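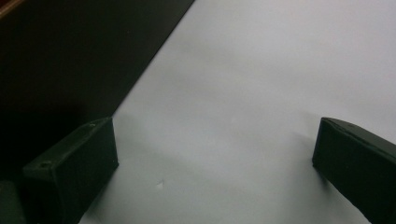

About Skelska

Skelska licenses and distributes independent feature films and documentaries to theaters, streaming services and non-theatrical buyers. The company holds rights in 524 titles. It was started by Snežana Delić and Haris Mladenović, who had both worked in print traffic and wanted a distributor that kept its own delivery department.

What we license

Rights are acquired by territory and by medium. A standard agreement covers theatrical, home video, subscription and educational use, with a holdback schedule attached. Festival screenings are booked separately and billed per showing. Titles first released under the Torex label were transferred to Skelska when that catalog was purchased, and existing Torex contracts run to their original end dates.

Delivery and materials

All masters are checked in house before release. The check covers picture, sound levels, caption timing and frame rate. Files that fail go back to the producer with a written report. Approved masters are stored in two locations and logged in Vuro, our rights and materials database. Vuro also generates the quarterly royalty statements. Producers can request a login from the contracts desk.

People

Snežana Delić, Managing Director. Acquisitions, sales agent relations.

Haris Mladenović, Head of Operations. Mastering, storage, theatrical delivery.

Kalliopi Angelovski joined from a regional theater chain and runs booking. Her department handles screening requests for venues with up to 2000 seats; larger venues and open-air events are quoted individually.

Wafula Laizer, Contracts and Royalties. He previously audited music publishing accounts.

Grażyna Malinowski, Captions and Subtitles. She supervises outside translators and approves all final text files.

Submissions

Completed features may be submitted through the Zeleke portal. Send a screener link, a chain-of-title summary and a list of music cues with license status. Works in progress are reviewed in December only. Please allow 4 weeks for a reply.

Mail: Skelska, P.O. Box 3256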